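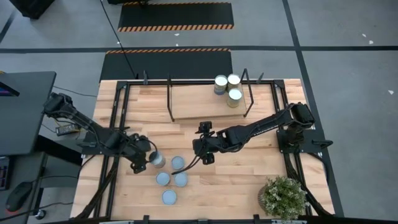
Nulidville Community Food Store
Progress report to the Kudik Fund
Thursday, June 13, 2019

Period covered: from the start of the grant in February to the end of last month.

The grant was made to move the food store out of the church hall and into the unit on Cieślak Road, and to open on a second day each week. The move is finished. The second opening day began four weeks later than planned.

Premises

We got the keys in the second week of the grant. The electrical check found that the sockets along the back wall had to be rewired before we could run the freezers. The landlord paid for the wiring but the work took most of a month, and during that time frozen food stayed at the hall. Shelving is up in the main room and the small room is used for sorting. The side door still sticks and a joiner is booked to look at it.

Opening hours

We now open on two days a week, one of them until seven in the evening. The evening hours were asked for by people in work who could not reach us before. On average 41 households come on the daytime session and 19 on the evening one. The evening figure has gone up each month. Our target in the application was 90 households a week by the end of the year, and we are still working to that.

Stock

Tinned fruit, long-life milk and cereal are well supplied. We are short of tinned fish, cooking oil and nappies most weeks and have been buying these in. The Fania bakery gives us bread on both opening days. Donations from the collection point at the library dropped after Easter, as they did last year.

Spending

Rent, shelving and the second freezer are all paid for and came in within budget. Van hire has cost more than we allowed, mainly from the extra trips between the hall and the unit while the wiring was done. We would like to move the unspent training money across to cover this and ask for your agreement in writing.

Next period

Food hygiene training for the evening team, which was put back because of the move.
A stock list on the computer to replace the paper one.
A short survey of households, in English and Polish.
A ramp for the front step. We have one quote and are waiting for another.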